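Setting up small-part picking on the Grokik gripper kit

Applies to the Nostix controller, firmware 1722 or later.

1. Fit both fingertip pads and tighten the bracket screws.
2. Open the gripper fully and set the opening to 90 in the Nostix menu.
3. Lay the parts on a flat, matt surface in a single layer, with gaps between them.
4. Bring the wrist camera over the parts, fingers pointing down.
5. Set grip force to 57. Thin curved parts may need less.
6. Run a test pick on each part, then save the profile.

If a shiny part is missed, dim the lamp and repeat step 6.

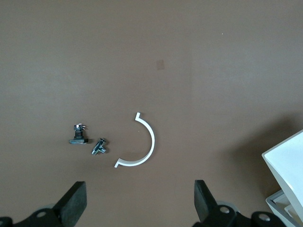

Wrist camera view with three small parts in the band above the open fingers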